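Why My Dishes Can Wait, and So Can I

My mother-in-law asked me on Tuesday when she could expect a robot to do her washing up. She is a practical woman and wanted a month. I told her June, and then felt bad and admitted I hadn't said which June.

I have been following household robots for years, with more affection than is probably good for me, and I still love watching them try. These days a great deal of the trying happens in simulated rooms, where a machine can fumble a plate 200 times before lunch and the only cost is electricity. There are counters in there, and doors, and clutter on the floor, much as there would be at your place or mine.

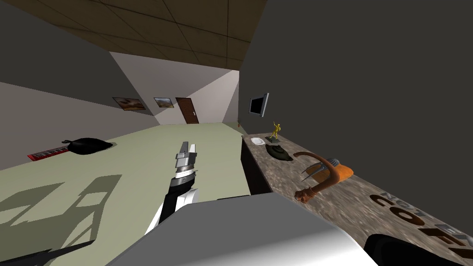
I think that is a sensible way to start, and I don't hold with people who sneer at it. A toddler learns to carry a cup by dropping plenty of them. But a chore is a slippery thing to teach. "Tidy the kitchen" means one job in my house and a very different one at my neighbor Mahnaz Babaei's, where the good teapot must never go near the sink and everybody under her roof simply knows it.
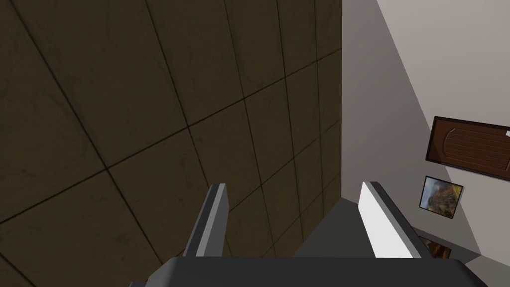 Then there is the business of looking. When I walk into a room I know where I am, even if my head is tipped sideways hunting for a dropped spoon. A machine that sees from its wrist has to work out, every time the wrist turns, which big flat surface is a wall and which is a place to put things down. We do it so easily that we forget it's work at all, and I suspect it is half of housekeeping.
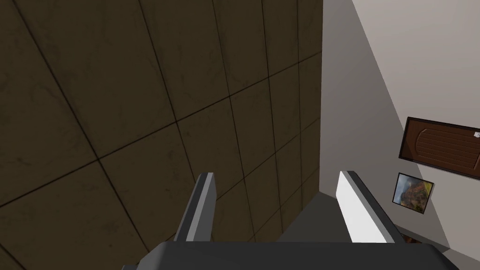
Sandra Lightfoot wrote to tell me I was being too gentle. She has spent 27 years on shop floors, she said, and the machines there have been lifting and sorting perfectly well all that time, so why should a dishwasher rack be beyond them? It's a fair point, Sandra, and I've chewed on it all week. My best answer is that a shop floor is arranged to suit the machine - the same part, in the same spot, at the same angle. My kitchen is arranged to suit a family of 5 who put the whisk wherever they happen to be standing.

So my own guess is that we'll get help one small chore at a time. Wiping a counter, perhaps, or carrying things back to where they belong, slowly, with a person nearby to say "no, dear, the other drawer."
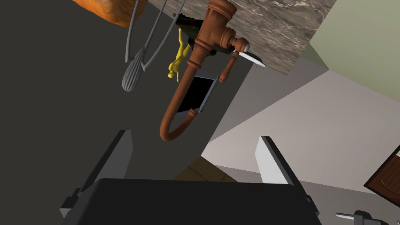
What I'd Want First

If I could choose, I would start with the sink. Turning on a faucet, rinsing a pan, turning the faucet off again and leaving the counter fit to be seen would win me over completely, and I wouldn't mind if it took all evening. My mother-in-law would mind, but she has agreed to keep her rubber gloves until then.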